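Renting the robot's homework: a talk with Wilson Arango of Mestlow

Jul 3, 2018

Wilson Arango is late and eating while he talks. He runs the kit side of Mestlow, which rents out ready-made practice setups for labs teaching robot arms to do house chores. The kit we came for is called Leltano. Props, a set of scripted tasks, scoring software, phone support. $708 a month, 12 month minimum. People have opinions about that minimum. More below.

"Everybody builds the arm," he says. "Then they need something for it to do. So a grad student goes out and buys a bunch of stuff and it takes three weeks and the stuff is all the wrong size." He did this himself at his last job. Twice.

Why a kitchen? Because the customers kept asking, mostly. The first Leltano was an office kit, staplers and folders and a drawer unit. Rented badly. "Who cares if a robot can file," Arango says. The kitchen one went out in July of last year and now it's most of the business.

The scale question comes up right away. Toy stuff, for serious money? He's heard it. Small arms are what most groups have, he says, and a full size fridge is out of reach for them, plus it weighs a ton. A play kitchen can be dragged to wherever there's space. Doors open, handles are grabbable, and when the arm goes through the side of it (his words) you're out a toy.

Maricruz Montes does the tasks. Used to teach preschool, which she says is the best training there is for this job. Her list has 223 of them at last count, from "touch the banana" up to stuff with several steps and a door in the middle. Each one is a typed line, a start position and a rule for what counts as done.

"The rule is the hard part," she says. "Put the milk next to the stove. OK, how next? A hand away? Touching? Does it have to be standing up? People get really mad over standing up."
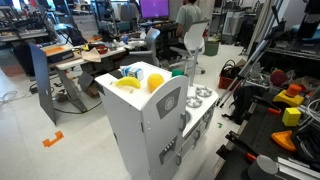 Play kitchen with toy food on top, out on the lab floor.

The banana is a sore subject. Curved, light, rolls a little when you nudge it, and Montes puts it in nearly everything. Customers have asked her to take it out. She won't. "If it's annoying for you it's annoying for the robot, good, that's a task." Round fruit is worse, she thinks, but gets fewer emails.

How long does setup take? The brochure says an afternoon. Arango says an afternoon if the arm already works and your camera is calibrated. If not, a week, and he'd rather people knew that going in. We asked two customers. One said two days. Miredberg, a small grasping outfit, said nine, but they'd moved buildings in the middle of it so maybe not fair.

Scoring software is the weak spot. It looks at before and after shots and marks each try pass or fail. Miredberg ran some 4,000 tries and ended up checking a lot of them by eye, mostly when two yellow things were close togther. Arango doesn't argue. New version is in testing. No date, we asked three times.

Then the competition. Sotelo sells a similar set outright, no rental, no task list. Cheaper by the second year, easily. Arango's answer is replacements. Lose a piece, Mestlow mails another, same size same color. "They change the lemon on you. Your whole last year of data had the old lemon." Sounds silly till you've had it happen, apparantly.

And the minimum. Why a full year? "Because people would rent it for the month before a paper deadline and send it back with the knobs off." Long laugh. He says a six month term is being talked about for schools. Montes, from across the room: "Talked about by who?"

Next up is a laundry kit. She's against it. Cloth has no start position, she says, you can't write down how a towel was lying and then make it lie that way again. He's already ordered the towels.

Rentals ship flat with assembly sheets. Arango suggests reading page four before page one.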